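Accueil | Le projet | Matériel | Collecte | FAQ | Contact

Foire aux questions : collecte de démonstrations sur bras de table

Cette page s'adresse aux personnes qui enregistrent des épisodes pour le jeu de données Ekatcombe, sur les postes de Clotdale et de Stistport. Elle complète le guide de montage et ne le remplace pas. Dernière révision : mai.

Qu'appelle-t-on un épisode ?

Un épisode est une séquence continue qui va de la position de repos à la fin de la tâche, suivie d'un retour à la position de repos. Il contient les images, les positions articulaires mesurées et les consignes envoyées aux servomoteurs. Un épisode interrompu est conservé dans un dossier séparé et n'entre pas dans le décompte.

Combien d'épisodes faut-il enregistrer ?

L'objectif pour la première version est de 2000 épisodes, tous postes confondus. Au dernier relevé, 401 avaient passé le contrôle. Une série se compose de 5 épisodes consécutifs pour une même position de départ de l'objet, après quoi l'objet est déplacé.

Comment préparer le plan de travail ?

La feuille blanche se pose à plat, pli vertical au milieu, devant la base du bras. Le pli sert d'axe de référence : il sépare la zone gauche de la zone droite dans les fiches de série. Les repères se tracent au crayon, légèrement. Un trait trop appuyé devient un indice visuel que le modèle apprend à suivre, et la politique obtenue échoue dès que la feuille est changée.
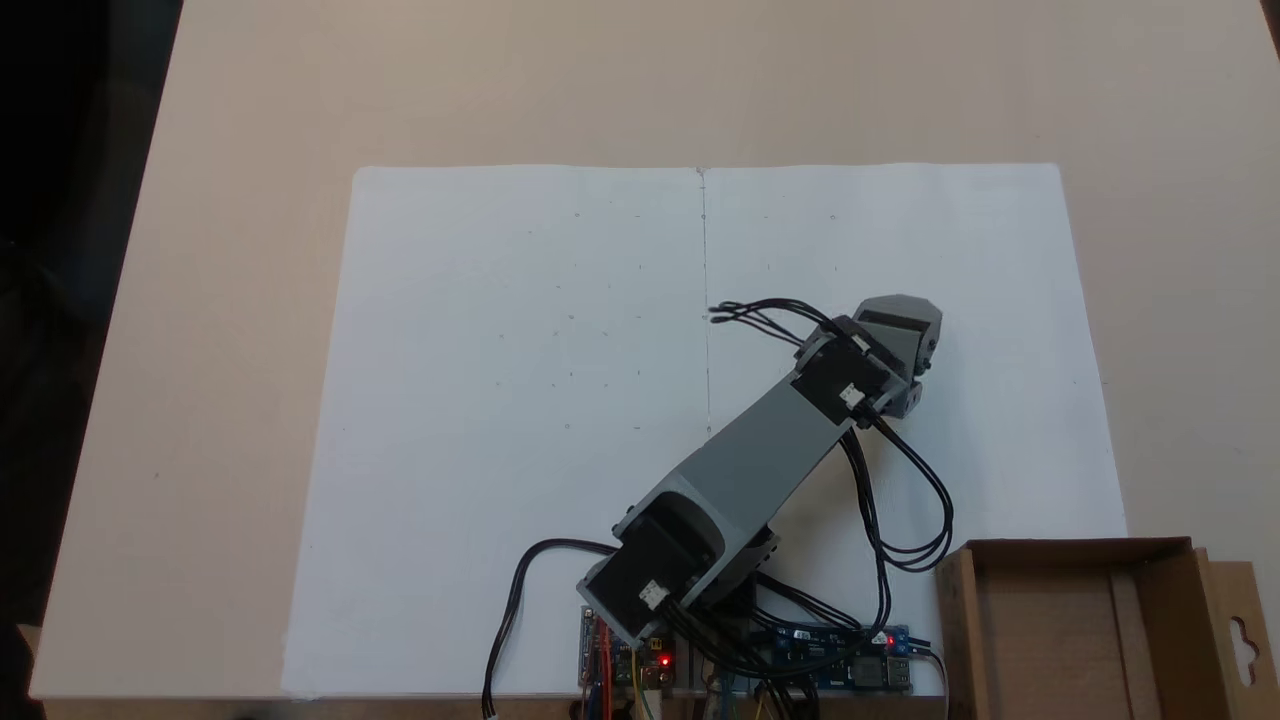 La feuille ne doit pas bouger pendant une série. Si elle glisse, arrêter l'enregistrement, la recaler sur le bord de la table et reprendre la série depuis le premier épisode. Les décalages de quelques millimètres ne se corrigent pas après coup.

Faut-il dégager entièrement la table ?

Non. Les cartes électroniques, le câblage et les emballages peuvent rester en bordure du champ, à condition de ne pas changer de place au cours d'une série. Entre deux séries, en revanche, une variation de l'arrière-plan est souhaitable. Noter le changement dans le champ « contexte » de la fiche.

Comment faire passer les câbles ?

Laisser assez de longueur pour que l'articulation la plus éloignée atteigne sa butée sans tension. Une boucle trop courte fausse la mesure d'effort ; une boucle trop longue passe devant la pince et masque l'objet. Avant chaque séance, parcourir lentement toute l'amplitude de chaque axe et vérifier que les connecteurs restent enfoncés.

Que vérifier avant de lancer l'enregistrement ?

- Les cartes sont alimentées.
- Tous les servomoteurs répondent à la commande d'identification.
- La position de repos lue correspond à celle du fichier d'étalonnage.
- L'exposition de la caméra est verrouillée.

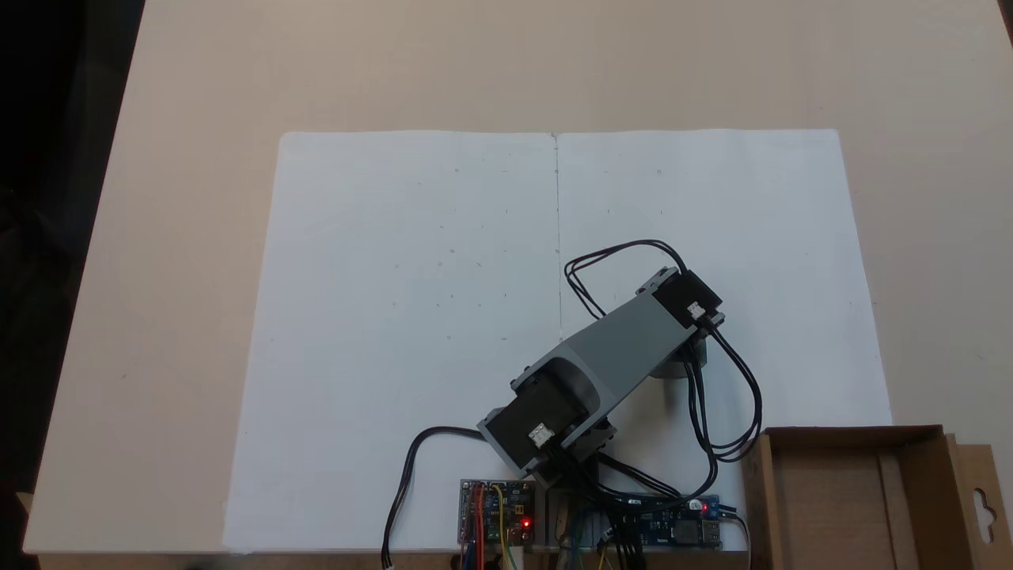

Bras au-dessus de la feuille de repérage, cartes sous tension au bord de la table.

À quelle fréquence refaire l'étalonnage ?

Après tout démontage d'un servomoteur, après un choc, et dans tous les cas au début de chaque séance. Le script Nugroho compare les nouvelles valeurs aux précédentes et refuse l'enregistrement si l'écart dépasse le seuil fixé pour le poste. Ne pas modifier ce seuil localement.

Les pièces imprimées prennent du jeu à l'usage. Un étalonnage correct ne compense pas un support desserré : contrôler d'abord la visserie.

Peut-on garder les essais manqués ?

Oui, s'ils sont étiquetés. Une saisie ratée puis reprise avec succès est utile et se range avec les réussites, mention « reprise ». Au-delà de 3 tentatives dans le même épisode, classer en échec. Les échecs dus au matériel (perte de communication, surchauffe, câble arraché) sont exclus.

À quelle vitesse faut-il piloter le bras ?

À vitesse régulière, sans pauses inutiles. Les arrêts prolongés produisent de longues suites d'images presque identiques, que le modèle reproduit en s'immobilisant. Les opérateurs débutants font d'abord une série d'entraînement, non versée au jeu.

Peut-on mélanger les données des deux postes ?

Oui, le champ « poste » étant obligatoire. L'éclairage de Stistport diffère de celui de Clotdale et cette différence est conservée telle quelle. Aucune correction de couleur n'est appliquée avant le dépôt.

Où déposer les fichiers ?

Dans le répertoire du poste, un dossier par série, avec la fiche et le fichier d'étalonnage de la séance. Le contrôle automatique tourne chaque nuit à 2 h. Les séries rejetées restent sur place avec un rapport indiquant le premier épisode en défaut.

Cette page vous a-t-elle été utile ? Partager (3) | Commentaires (5)

Contact | Mentions légales | © Projet Ekatcombe | Haut de page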